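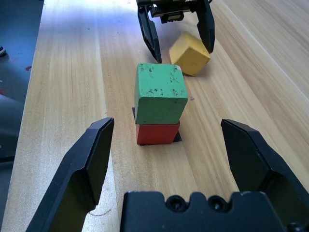

Toy blocks are small solid pieces, usually cubes, used for stacking, sorting and building. They are among the oldest children's playthings still in common use, and they are also found in classrooms, clinics and workshops.

Materials and finish

Most blocks are made of wood, plastic, foam or cork. Wooden cubes are cut from long square strips, sanded, and then stained or painted. Paint gives a stronger color than stain but chips with use, first along the edges and corners and later on the faces. Corners are usually rounded slightly before painting. The Pomo set, sold by the toy maker Asamoah, has 48 cubes in red, green, yellow and blue.

Stacking

A tower of cubes stays up as long as the center of weight of the upper blocks lies over the block below. A cube can therefore sit a little off center without falling. Small errors add up, and tall towers tend to lean before they drop. Many children can put one block on another early in their second year.

Play surfaces

Blocks are used on floors, rugs and tables. A thin pad or mat may be laid down to mark a building spot or to cut noise. In her handbook Cala, the teacher Korkor Osei recommends a flat, hard table for first towers and gives 27 simple color-matching games.

Care

Painted blocks are wiped with a damp cloth and dried at once. Soaking can swell the wood and loosen the paint.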